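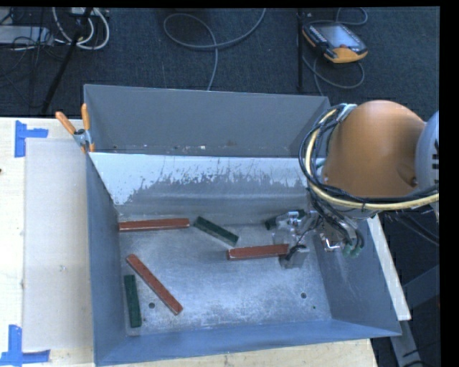

I promised an update on the block sorter back in March and then went quiet, so make yourself a coffee, because I have a lot saved up. For anyone new, I've been building a bin picking setup in the shared workshop at Urden, mostly in the evenings when the laser cutter people have gone home and I can spread my cables out without getting looks. The plan is simple enough to say out loud: the arm reaches into a metal bin, picks up the blocks in whatever heap they landed in, and puts them down again somewhere sensible.

Well! Picking things up from a heap is hard, my friends. The short green blocks I can live with. It's the long red bars that have been eating my evenings, especially when one ends up near a wall. The finger needs a bit of room to get down beside it, and the bin walls slope, so there's less room at the bottom than you'd think when you're standing there with your hands in your pockets feeling optimistic.

The bin floor has been its own little adventure. Bare metal, scratched all over, with shiny patches that my vision code was quite sure were objects. I spent most of one week on that. I tried a matte liner (it crept around), then moved the lamp (better), and finally gave up on brightness and went by color, which I should have done from the start – red and green on gray is about as kind as it gets. It still has moments of doubt over the darker green ones when the arm throws a shadow on them.

I also finally clamped the two bins together at the rims. A plain spring clamp with orange handles, nothing fancy, and I can't tell you how much nicer life has been since. Before that the front bin would shuffle along the table a hair at a time and every grasp would be slightly off by the end of the night. I had blamed the calibration, the cables and, for one low evening, the floor.

The software side is called Irkorero, which is a silly name I came up with on a train and am now stuck with. It has logged 3324 pick attempts so far. Over the last 700 it got the block on the first try 58 percent of the time, and I know that won't impress anybody with a factory, but the number I wrote down in winter was a good deal sadder, so I had a slice of cake.

Next up is tidying the hoses and cables, which loop out farther than I'd like, and then I want to try four different finger shapes, starting with a narrower one for the bars along the wall. I've already cut the first from scrap and it looks terrible – will report back once it has touched a block.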